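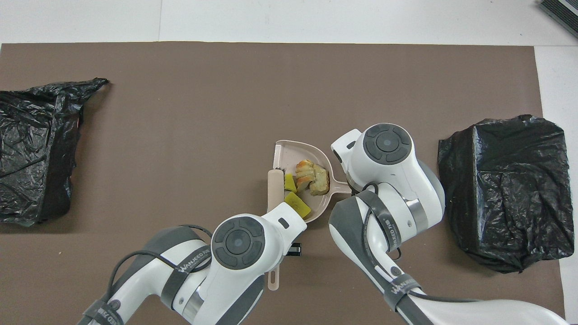

Table crumbs subset: pink dustpan and small brush on the brown mat.

Lokach Tabletop Cleanup Set
README, March release

Summary
The Lokach set documents the clearing of food waste from small tables. It contains 266 recordings grouped by the type of waste and the tools laid out at the start. The crumbs subset, with 43 recordings, covers bread and cake pieces, together with soft cubes that hold their shape when swept.

Materials
Each recording in the crumbs subset uses one dustpan and one short-handled brush with dark bristles. The mat stays on the white tabletop throughout. Food pieces are prepared the same morning and discarded at the end of the day. Pieces are not sorted by size before use.

Labels
Each recording carries a waste type, a tool pair and an outcome. Permitted outcomes are "cleared," "partly cleared" and "not cleared." Crumbs remaining on the mat are recorded as "partly cleared," whatever their size. Waste that falls back out of the dustpan is labeled "spill" in the notes field.

Known issues
Fine crumbs are difficult to distinguish from the mat, and labels for them should be treated with caution. Recordings made on Tuesday afternoons under the Naidoo lighting plan are darker than the others.

Contact
Corrections to labels should be sent to Xolani Sibiya, Palside data office, with the recording number in the subject line.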